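Foro técnico > Aprendizaje por demostración > Recogida de datos
Tema: Demostraciones con cámara de muñeca: ¿descartar los episodios con reagarre?
Abierto el 2020-08-10

bnygard
Tenemos 2,058 episodios teleoperados de la tarea "pasar esponja por la tabla". Pinza paralela, cámara pequeña en la muñeca, sin cámara externa. En 400 de ellos el operador suelta la esponja y la vuelve a coger antes de terminar. La política entrenada con todo el conjunto duda: abre la pinza a media pasada sin motivo visible. ¿Filtráis esos episodios o los dejáis?

ineke_v
Filtrarlos. Si el reagarre no responde a algo observable, el modelo aprende una apertura aleatoria. Con 2,000 episodios limpios de esa tarea sobra.

bnygard
No me quedan 2,000 si quito los reagarres. Haz la resta.

ineke_v
Cierto, leí mal. Sigo opinando lo mismo con menos.

Marites Q.
En desacuerdo. En Gadia los quitamos en mayo y la política dejó de recuperarse cuando la esponja giraba entre los dedos. El reagarre es información. Lo que hay que hacer es etiquetarlo: motivo (giro, deslizamiento, corrección del operador) e instante. Solo se elimina la tercera clase.

rpangilinan
¿Quién etiqueta eso? Con una sola vista de muñeca no siempre se distingue un giro de un deslizamiento.

Marites Q.
Dos personas por separado, y lo que no coincide va a un tercer montón que no se usa. Para 400 episodios es asumible.

bnygard
Me preocupa más la iluminación. Hay reflejos en la tabla y el codificador se fija en ellos. Con la tabla girada un poco, el error de posición cambia.

hagbayani
Eso lo vimos con el banco de Pintér. Aumento de brillo y contraste en entrenamiento, y además mover físicamente la luz entre sesiones. Solo con aumento sintético no bastó. ¿Qué hay detrás de la zona de trabajo?

bnygard
Un mural de curvas en rosa coral y morado, visto a través de dos capas de malla, una blanca y otra negra. La esponja es naranja y la tabla, de tono roble claro. No he tapado nada; prefiero que el fondo sea difícil desde el principio.
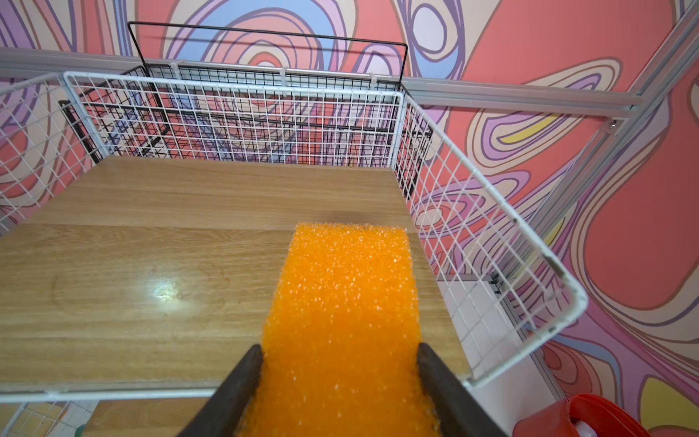

La esponja la cogemos por los lados largos, con el extremo lejano sobre la tabla. En el protocolo el operador tiene prohibido cambiar ese agarre durante la pasada, pero la norma se añadió tarde y los episodios antiguos no la cumplen.

ineke_v
Entonces tienes dos distribuciones mezcladas. Separa por versión de protocolo antes de tocar nada más. Y un fondo fijo, por recargado que sea, sigue siendo un solo fondo.

rpangilinan
+1 a lo del fondo. En Brondano rotamos paneles cada 80 episodios. Un mural que no se mueve acaba sirviendo de referencia de posición.

bnygard
Lo del mural lo acepto a medias: el brazo es fijo y la celda también, así que esa referencia la tendrá en despliegue.

hagbayani
La tendrás hasta que alguien mueva la malla.

Marites Q.
Birger, ¿guardas la apertura de la pinza como valor continuo o binario? Si es binario, parte de la duda puede venir del umbral.

bnygard
Binario, heredado del conversor de Fallell. Voy a regenerar con el valor continuo, separar por protocolo y entrenar tres variantes: todo, sin reagarres y solo sin correcciones del operador. Misma semilla en las tres.

ineke_v
Usa varias semillas. Con una sola no vas a poder distinguir las variantes.

bnygard
De acuerdo. Publico la tabla en este mismo hilo.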